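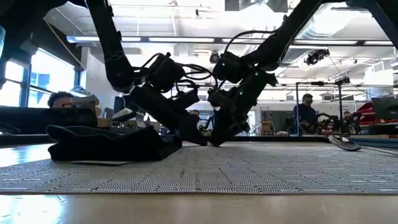 Okay, hi everybody, I'm Vendula Jelínek, and I've got 8 minutes on setting the table (slow down, breathe, wave at the Cabrera people in back!). Start with the mat. Get it down before anything else, and don't fuss if it's a little crooked.

Next, cutlery. I used to line it up one piece at a time, and now I just drop the whole bunch near the plate and sort it from there. 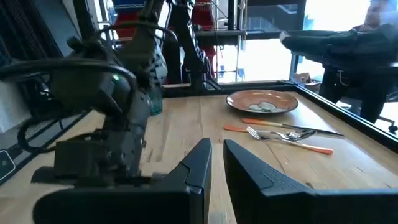

Knife on the right, fork on the left, and yes, I still mix them up when I'm hungry. Tell the Fulham story here, the dinner for 40, but keep it short! Then cups. Ask who puts the cup out first. Hands up, let them argue a bit, then go to the last slide.

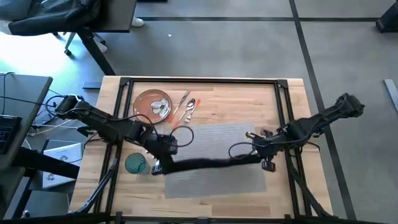

Gray placemat on the wooden bench, with the green cup out.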